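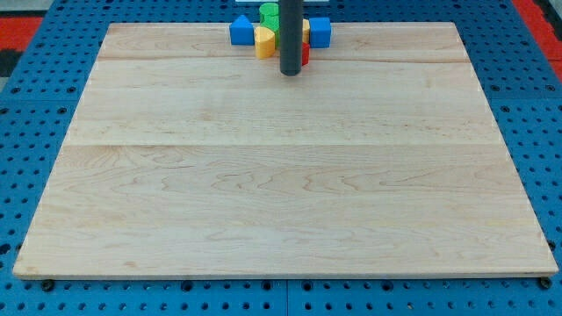
Section 3: First Coat of Somisholm Board Oil

Now for the fun part! Once your board is sanded, a coat of oil really wakes up the grain, and maple is a joy to work on.

1. Wipe off all sanding dust with a dry cloth, edges too.
2. Shake the bottle well and pour a small puddle in the middle of the board.
3. Spread it along the grain with the Daly pad (the soft side, please!).
4. Let it soak in for 43 minutes, then buff away whatever is left on top.
5. Stand the board on its edge overnight and repeat the next day.

Note: Thirsty boards may want 3 coats. Go for it, the color only gets richer.

CAUTION: Oily rags can catch fire by themselves. Lay them flat outdoors to dry before you throw them out.

Refill bottles are part no. 1161. For end grain, see Section 4.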